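Workshop tips: when the gripper drops things

Quick one before I lose the notes. Had a bad run in May with the bench arm, seven drops in one evening, one of them onto my foot. All on handle-type parts. Tips below in no paticular order.

Stop it first

Hit the stop, THEN reach in. Not the pause button in the Vevetti software. Pause holds position but the motors stay live, and mine closed up again with my thumb about an inch away. Big red button, wait for the click, hands in after that.

Don't trust "grip OK"

The message only means the fingers met some resistance. Mine said grip OK with the part hanging by one corner. Look at it yourself before you let it lift. Every time.

Check the finger tips

Wipe with a dry rag. Mine had nearly a year of wax on them from the shelf job. Rubber pads wear shiny in the middle, swap them when you see that. Mallarer sell them in packs, the cheap ones are fine.

Run it in the simulator again

Should of done this before the foot. Same grip, same speed, step through slowly and stop where it goes wrong. Look at where each tip really touches. With anything that has a fat end and a loop, the weight wants to swing round to the fat end.

Blue handle piece in the sim, one finger tip on the underside, near where the loop joins the thick end. That join is the bit to keep checking.

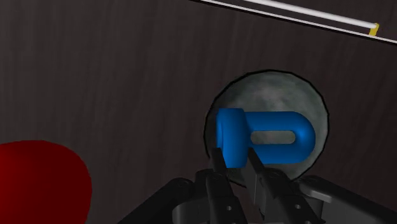
Slow down the lift

Default was 470 on the speed setting. Dropped it to 55 for anything glossy. Boring to watch. Raise it a bit at a time once you get ten clean lifts in a row.

Write down the fault code

Before you clear it!! The Skasorska controller wipes the log on restart. Phone pic is fine. I lost the first few codes and had to guess.

Loose screws

Little screws on the finger linkage back out with vibration. Check every 3000 cycles or whenever it starts to rattle. Dab of thread lock, the removable kind. Small amount, do not get it in the joints.

Floor stuff

Old folded towel under the drop zone. Closed shoes. Tape a line on the floor and keep kids and the dog behind it while the power is on.

Still not fixed

Slips now and then late in the evening, no idea why. Might be the cable. Khasawneh has a longer one with a better plug, on order, will add to this page when its in.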